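Corthorpe Golf Club confirms revised course and new pace-of-play rules

Corthorpe Golf Club will reopen its back nine in October following reconstruction of 3 greens. The revised layout will be used for the Temba Trophy, the club's open strokeplay event. The back nine now measures 2,629 yards from the medal tees and 2,055 yards from the forward tees.

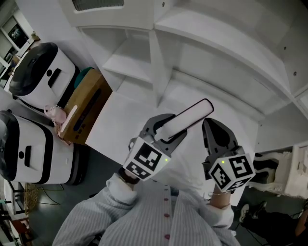 Pace of play

Groups in the Temba Trophy will be timed from the tenth tee. A group that falls out of position will be warned by a referee and timed individually from the next tee. Caddies are permitted in all rounds and must register with the starter 30 minutes before the player's tee time.

"The greens have been rebuilt to a shallower gradient, which allows more hole positions," said Murali Kamath, course manager. "Green speeds will be kept lower than usual until the turf has matured."

Scores will be entered through the Skela system at the recorder's hut. Paper cards remain the official record.

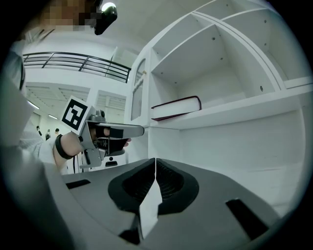
Can a player change caddie during a round?
Players may change caddie between holes, provided that the replacement has been registered. Only one caddie may be used at a time.

Entry forms are available from the club office in Lima Road, Corthorpe.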